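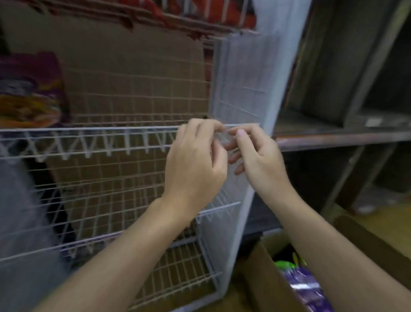

Notes from the shelf end
by Gunnel Strand

I have spent a good part of this month with my head in wire shelving, so you're going to hear about it. Those of you who come to the Sterton seed and craft swap will know the corner I mean, the one by the back door where the jam jars, the wool and the odd trowel all end up living on top of one another. Well, we've finally given in and bought it some proper white wire shelves!

They're from Koller, secondhand, and they came to me by way of Wiebke Kleinschmidt, who was clearing out her card shop in Wolinon and wanted them gone before the new tenants moved in. She let us have the lot for the price of a decent lunch. They arrived in the back of her car in a great jangling heap, tied up with parcel string, with a carrier bag of small bits and no instructions whatever.

I do like wire shelves. You can see what's on them from underneath, the dust falls through instead of settling (onto the shelf below, admittedly, but one thing at a time), and you can hook things along the front. The trouble is the small stuff. A packet of beetroot seed stood up on a wire shelf will go over backwards the moment you turn round, and a ball of four-ply will find the one gap it can get a strand down. I've cut some thick card to lie flat on the top two shelves and that has sorted out the seeds. The wool has gone into shoeboxes.

Then there are the labels, which I had great plans for. If you've ever tried sticking a paper label to a wire you'll know it lasts until the first warm afternoon. What you want is the little clear plastic sort that goes on the front wire, so you can change what it says without picking off old glue with your thumbnail. Wiebke's bag had a good few in it and I ordered 20 more from Sastino, who charged me next to nothing and took two weeks over it.

They are fiddly, I won't pretend otherwise. I found the best way was to hook the fingers of one hand over the wire to keep it still and pinch the plastic between finger and thumb with the other, and press gently. Push too hard and it pings off across the room. I've had one go into the tea urn and one down my blouse. Do it with short nails, in good light, and do it before you put anything on the shelf, which I didn't. I had to take off the whole of the chutney again to get at the middle.

A few other things I picked up along the way, in case you're putting up something similar at home. Lay all the pieces out on an old sheet first and match them up, as they look the same and they aren't (I had two side panels that were 32 inches and one that was a whisker shorter, and guess which I started with). Wipe everything down with warm water and a drop of washing-up liquid, and use an old toothbrush where the wires cross. Dry it properly afterwards. If the white coating has chipped, a dab of enamel paint keeps the rust off, and on the lower shelves it hardly shows. And get the bottom shelf level before you go any higher! I went up three shelves on the squint and every jar was leaning towards the door like a bus queue.

As for what goes where, I've put the jars and anything heavy at the bottom, books and patterns in the middle, and seeds at the top where small hands can't post them through the gaps. Wiebke thinks the seeds should be at eye level as they're what most people come for, and she did run a shop for years, so we may well swap them over. Have a look when you're next in and tell me what you think.

We had roughly 900 packets of seed through our hands last year, most of it squashed into two washing-up bowls, so anything is going to be an improvement. Do please put things back under the right label. If there isn't a label for what you've brought, there's a pen and a strip of blank card in the biscuit tin on the windowsill, and you can write one yourself. Capitals if you can manage it.

I'm still after a few bookends, metal ones for preference, and some shallow baskets for the crochet hooks. If you've any going spare, bring them along to the next swap or leave them on my step.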